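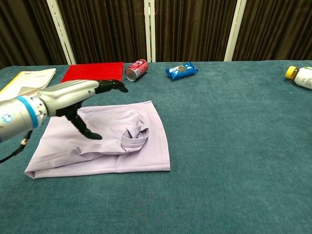

Flismont Cable Keeper for Two-Arm Benches

Sold by Zalewska. Fits forearms with a smooth round shell. Comes as a pair, left and right.

Hi, I'm Bronisława Brzozowska, and I look after the bench gear in the Zalewska shop. I'm going to tell you about the fault that got this thing made, because most of the people who write to me about it have had the same fault and spent weeks blaming something else.

We fold shirts. Two arms, two hands with proper fingers, a table with a soft cover on it, and a program called Prarkia that Emmanuel Mohamedi keeps going on our side. It pinches near the armholes, brings the lower half up, squares things off, lets go. Lovely when it works! In April it stopped working, but only sometimes, and only on the left. The fingers would close, the arm would start its lift, and partway up the hand would simply let go. No alarm, no stop. The shirt dropped in a heap and the arm carried on folding thin air as if all was well.

Emmanuel went after the grip force first. Then the finger tips, which he cleaned, swapped and cleaned again. I was sure it was the fabric cover (I'd changed it the week before and felt guilty). We ran 408 folds with the logging turned all the way up and got 31 drops, every one on the left hand. When Kacper Ziółkowski lined the drops up against the arm position, they all fell in the same part of the reach, way out across the table with the wrist turned in. That was the end of my fabric theory.

It was the hand cable. Ours hung free from the forearm with an inline connector partway along, and on a long reach the cable ran out of slack and tugged the connector a hair sideways. One contact opened for a blink. The hand controller saw a power dip, restarted, and came back up in its default state, and the default state was open. The whole thing took less time than it takes to say "what was that?"
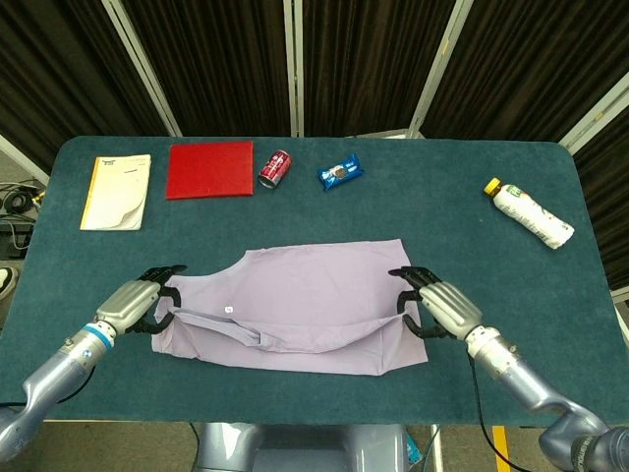
A dropped shirt is no big deal. What scared me was the second part. While the hand was restarting, the arm didn't know about it, so it kept moving with a hand that wasn't reporting anything back. One time Cyprian Wilczyńska reached in to grab the fallen shirt — he thought the cycle was over — and the arm came back across for the next fold. It brushed his sleeve. He was fine, a bit pale. We shut the bench down for the rest of the day and I wrote the whole thing up that evening.

So there were two fixes, and please do both. The keeper only takes care of the first.

What the keeper does

It's a split collar that closes over the forearm, with a padded channel for the cable and a little cradle for the inline connector. The cradle holds both halves of the connector so that a pull on the cable lands on the collar and never gets to the contacts. There's also a loop guide that sets how much slack you leave at the elbow. We had ours far too short, and then when we panicked and made it longer it dragged on the table and caught the corner of a shirt. The guide has a mark on it. Use the mark.

What it doesn't do

It won't make your arm stop when the hand drops out. That has to be done in your controller. Emmanuel set ours up so that if the hand misses its status message, the arm goes to a protective stop and stays there until someone resets it from outside the fence line. He also changed the restart state from open to hold. Check with whoever made your hand before you copy that last one, though. Holding is right for a shirt and could be very wrong for something with a person's finger in it.

And it isn't a safety part. I've had two people ask me for a safety rating on it. It hasn't got one and it isn't going to get one. It's a cable clamp, a good one.

Specs

Channel length: 146 mm
Largest forearm diameter: 101 mm
Cables per channel: one hand cable, one thin sensor lead
Closure: two captive screws, hex key in the bag
Color: black only, sorry
In the box: left collar, right collar, two cradles, two loop guides, spare pads

Fitting it

Power off and locked out first, both arms. Unplug the connector and look at the contacts under a good light. If any look dark or pushed back, replace the cable, because a clamp won't save it. Seat the connector in the cradle until it clicks, close the collar, and snug the screws down evenly. Then move the arm by hand through its longest reach and watch the loop the entire way. If it goes straight at any point, you need more slack. Do this on both sides even if only one has been acting up! Our right cable looked perfect and was two jobs away from doing the same thing.

After that run it slow with nothing on the table, then with a shirt you don't care about.

How ours has held up

We've had the first pair on since the end of that same month and haven't logged a drop that traced back to the cable. We've had other drops (a slippery blouse, a button in the wrong place), so I'm not promising you a perfect folder. The pads do wear. Ours got shiny on the inside where the collar sits, and I swapped them when I noticed the left one had started to creep toward the wrist.

One gripe of my own. The captive screws are small, and if you have big hands you'll say a few words while doing the lower one. Elżbieta Górecki at Flismont, who drew the collar, knows how I feel about it and says larger heads would foul the wrist on tight turns. Fair enough. I use a long key.

Will it fit mine?

If your forearm is round and smooth where the collar goes, most likely. Keep it clear of any status light ring and don't cover panel seams you need to open for service. Welteck arms with the flat-sided shell need the adapter plate, sold separately, and the old Welteck wrist won't take it at all. Send me a measurement and a photo of where your cable leaves the arm and I'll tell you yes or no before you spend anything.

Returns are fine if the pads are still clean. If you've had a drop like ours, send me the log too, I'd like to see it.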